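Sep 27, 2022

4 min read

Day two of sorting the kitchen. I meant to start at eight and started at ten, after two cups of coffee and a phone call with Josefien about the drawers. She thinks I should throw out everything I haven't touched since April. I said I would think about it. I did think about it, and I'm keeping the fish kettle.

The lower cabinets were the bad ones. I pulled everything out onto the floor and wiped the shelves with vinegar and water. The one by the sink had a ring of something brown at the back that took a scraper to get off. Syrup, I think, or soy sauce. I found the lid to the blue casserole, which I had given up on last winter, and a bag of lentils with a date on it I would rather not write down. Also 7 jar lids with no jars. Those went in the recycling.

Geert Kuipers came by before lunch to look at the hinge on the corner door. He says the screw hole is stripped and it needs a bigger screw or a bit of matchstick and glue. He did the matchstick and glue. I'm not supposed to hang anything on that door until tomorrow. He wouldn't take money so I gave him the spare box of tea and the better of the two flashlights, which he had been admiring.

Lunch was bread and the end of the cheese, eaten standing up because the chairs were stacked in the hall. I had the radio on but the station drifts when the fridge runs.

After lunch I did the liners. The Hendriks ones I ordered are a little narrow for the deep shelves – there is a gap at the back about the width of my thumb. I could have cut a strip to fill it but I decided I don't care what the back of a shelf looks like. They lie flat, at least. The old ones had curled up at the corners and caught on the pot bottoms every time.

Then the counter. This is the part I had been putting off, as everything that has no place ends up there. Mail, batteries, the good scissors, a tape measure from Skilness that I have been looking for in the garage. I took it all to the dining table in a box. My rule for the counter now is that it has to be something for cooking, and it has to be something I reach for most days. The mixer failed on the second point and went down to the cabinet next to the oven. It is heavy and I will probably regret this the next time I make bread.

The toaster oven stays, obviously. I use it more than the big one. The bamboo board stays out too, the one with the groove around it, although I keep going back and forth on whether it should live flat or stand up against the wall. Flat, for now. I oiled the round board as well and left it leaning on the windowsill to soak in.
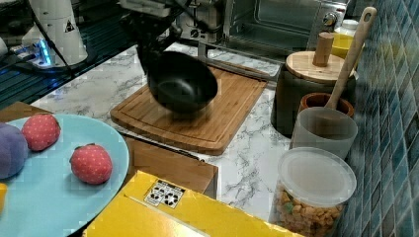

The nonstick pan is the other question. I've always kept it in the stack with the others, and that means lifting it out from under two heavier ones every morning for an egg. Josefien says to put a cloth between them and stop complaining. I tried a folded dish towel and it made the stack too tall for the shelf, so the pan may end up on a hook. There is a good spot on the side wall, but that is a job for the drill and I've lent the drill out.

The wooden spatula can stay in the terracotta-colored cup. I went through the rest of the utensils at the table and got rid of the melted turner and a whisk with a broken wire. Kept both ladles. The canister with the wooden lid is fine where it is, against the wall. I would like a second one the same for rice, but I can't remember where it came from.

By five the floor was clear and I could mop. I did it once with soap and once with plain water. My back is sore low down on the left, the same place as when we moved the bookcase.

Still to do: the drawer under the oven, the spice shelf, the top of the fridge. Need screws for the corner door in case the glue doesn't hold, and shelf paper if the shop has the wider kind. Call Josefien back about the fish kettle. She wants to borrow it.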